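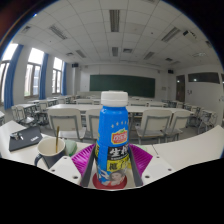 A desk in the Tollbridge classroom, with a blue bottle, a mug and a dark grey clipboard. Rows of white furniture behind.

Tollbridge Learning Annexe
Classroom refit: second progress report to the Stalville Fund
Period covered: March to June

Where we are

The upstairs classroom has its furniture. This sentence was promised to you in the first report as something you would be reading by April, and we would like it noted that it has arrived in June in excellent condition. The desks are white with grey metal frames, they stand in rows, and they do not rock. Anyone who visited us before the grant will remember the tables that did, and the beer mats folded under them. We have kept one beer mat on the office noticeboard out of respect.

The room is now timetabled every weekday evening and on most mornings. What remains is the storage along the corridor wall, the blinds, a decision about drinks (see below, at more length than anyone intended) and the last of the electrical work.

Furniture

The order went to Joltano, who had quoted lowest of the firms we approached and who were patient about the stairs. The stairs turn twice. The drawings we sent them turned once. The first delivery got as far as the half landing, had a look, and went home again, and the second came with the tops and the frames packed separately and a bill for the difference. We have paid £80 of that bill and Joltano have absorbed the rest, on the understanding that we measure things in future.

Assembly took 11 evenings. We had told you four. The frames themselves are simple enough, but the adjustable feet were supplied in a bag marked as spares, so we did not fit them, and then we took everything apart and fitted them. The floor at Tollbridge slopes gently towards the canal, as does everything else at Tollbridge, and without the feet a pencil would make its own way to the window side.

Where two desk sections meet there is a thin dark seam. Several learners have asked whether it will be filled. It won't. If we fill it we can't separate the desks again, and the life drawing group need them pushed back against the walls. Crumbs do get in. A plastic ruler gets them out, and there is now a ruler on a string by the door for the purpose, the previous ruler having gone home with someone.

The white surface

We chose white because the room faces north and the old brown tabletops swallowed what light there was. On that count it has been a complete success. The spring sessions ran until half past five without the strip lights, and the embroidery class, who are hard to please, have stopped bringing their own lamps.

The other effect of a white desk is that everything put on it becomes visible, and so does everything that has ever been spilled on it. In the first fortnight we collected tea rings, coffee rings, one ring in a shade of green that we have not traced, biro, and the outline of a leaflet that had been put down on something damp. Most of it comes off with washing-up liquid and warm water. The biro needed surgical spirit and a certain amount of language. We have added both cloths and spirit to the consumables line, which you will see has crept up.

Drinks

The original application said, in a firm voice, that the refitted classroom would be "a food and drink free space". We wrote that sentence in a hurry, close to the deadline, over a cup of tea.

It has not held. The evening language learners come straight from work and a two-hour session without a drink is unkind. The morning group bring mugs up from the kitchen, navy ones mostly, with the spoon or stirrer still standing in them, and the kitchen then rings up to ask where the spoons are. People also bring bottles from the Giáp grocery across the road, which does a steady trade in soft drinks between half past six and seven. We tried a notice. We then tried a larger notice. The larger notice was used as a coaster.

We are therefore asking the Fund to agree a change to the wording. The proposed rule is as follows:

Bottles with a screw cap are allowed at the desks. Caps go back on between sips.
Mugs are allowed at the front desks only, where the floor is vinyl. The back half of the room still has the carpet tiles.
A mug or bottle goes on a mat or a disc of some sort. Plain tabletop is for paper.
Food stays in the kitchen. Birthday cake is food, whatever was said in May.
Spoons go back downstairs.

We have been running this informally since the middle of May and the number of rings has dropped away. We can't prove the cause. The weather warmed up in the same weeks and fewer people were drinking tea. But the desks are holding up well, and the tutors have stopped having to act as bouncers.

Clipboards

A small matter which takes up more room in the tutors' feedback than the blinds and the heating put together. Registers used to be kept in a drawer. There is no longer a drawer, the new desks being tops and legs and nothing else. The tutors were each given a clipboard, and the clipboards now live on the front desks, under the mugs, beside the mugs and on one occasion in the mugs' immediate spill zone. The April register for the Thursday-type courses (we mean the late-week ones) had to be rewritten from memory.

We plan to put a row of hooks by the door at shoulder height. The metal clips will hang from a hook perfectly well. The cost is trivial and we mention it only because the tutors asked us to say that it had been mentioned.

Storage

This is the part that is late. The corridor cupboards were to be built in May from timber left over from the downstairs kitchen. On inspection the timber left over from the downstairs kitchen consisted of one long piece and a good deal of optimism. We have priced ready-made cupboards at £975 for the full run, against the £900 that was budgeted for building them ourselves. We would like to go ahead with the ready-made ones and find the difference from the money set aside for paint, as we were given the paint.

Until the cupboards come, materials are stacked at the back of the classroom in boxes. The boxes are labelled. The labels were accurate in March. Anyone looking for scissors should try the box marked "Maps".

Blinds

Measured, ordered, delivered, wrong. The windows are not all one width, a fact which could have been discovered with the same tape measure that would have helped us with the stairs. Three of the blinds fit and have been put up. The others have gone back to be recut and we expect them in July. Glare has been less of a nuisance than we feared, the room facing the way it does, though the white desks do throw the light about on a bright morning and the people who sit nearest the canal side have been seen in sunglasses.

Electrical work

The floor sockets at the front are live and tested. The pair at the back are installed but not signed off, so they have tape over them and a note. At present nothing in the back rows should be plugged in, and the projector continues to run from the front. The electrician is returning in the same week as the blinds, and we are trying hard to make sure they do not both need the only ladder.

How the room is being used

The classes that moved upstairs first were the ones that had suffered most downstairs: the two language groups, bookkeeping, and the practical skills sessions that need a flat surface and good light. All have stayed. Bookkeeping have requested the desks in a horseshoe, the language groups want pairs, and everyone else takes them in rows as they find them. There is a drawing of the rows taped inside the door with the words "PLEASE PUT BACK" on it. The rows are currently the layout of last resort, and also the one the room is usually found in.

Comments left on the feedback sheets have been kind on the whole. "Lovely and bright." "The chairs are better than my own." "Could the desks be a bit wider, my elbows have nowhere to go." "Where are the scissors." We have no plans to widen the desks.

What went wrong, in case it is useful to other grant holders

Measure the stairs, including the turns. Measure every window. Open the bag marked spares before assembling anything. If a tabletop is to be white, buy the cloths in the same order. Don't write a drinks rule you would not keep yourself.

Next period

By the end of September we expect to have the cupboards in and filled, the blinds up, the back sockets signed off and the clipboard hooks on the wall. The carpet tiles at the back will be looked at again once the boxes have been moved off them and we can see what state they are in. We suspect we know.

Decisions we need from you

One: agreement to the revised wording on drinks, replacing "food and drink free space" in the grant conditions.
Two: agreement to move money from paint to storage, as set out above.
Three: a date for your visit. Any evening suits us once the blinds are up. There will be tea, and you will be asked to sit at the front with it.

Receipts are attached in date order, apart from the one for surgical spirit, which got wet.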